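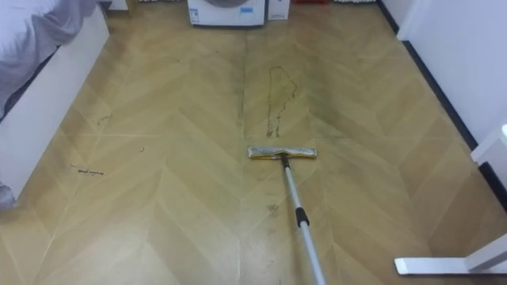 Week 3 notes, Maser mopping project

Okay, so last time we got through the stroke planner, and I promised I'd talk about coverage. Your planner gets 393 strokes for the whole run, so please don't burn them all in one corner!

Coverage is scored on debris as well as area. Hair is the nasty one (my old Trolell code skipped it every time). Look at the thin dark streak left of the mop head, and the little tangle lower down: both count as misses if they're still there at the end.

Logs go in the Sequeira folder by 5 pm.
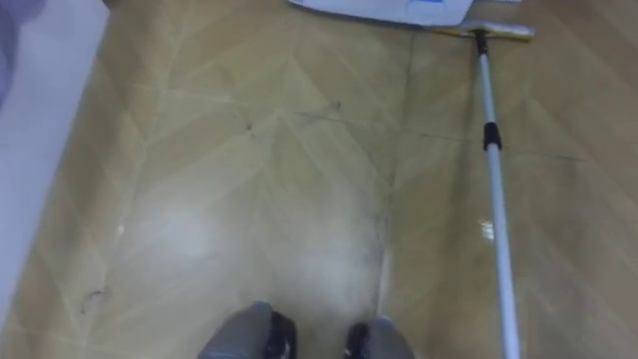
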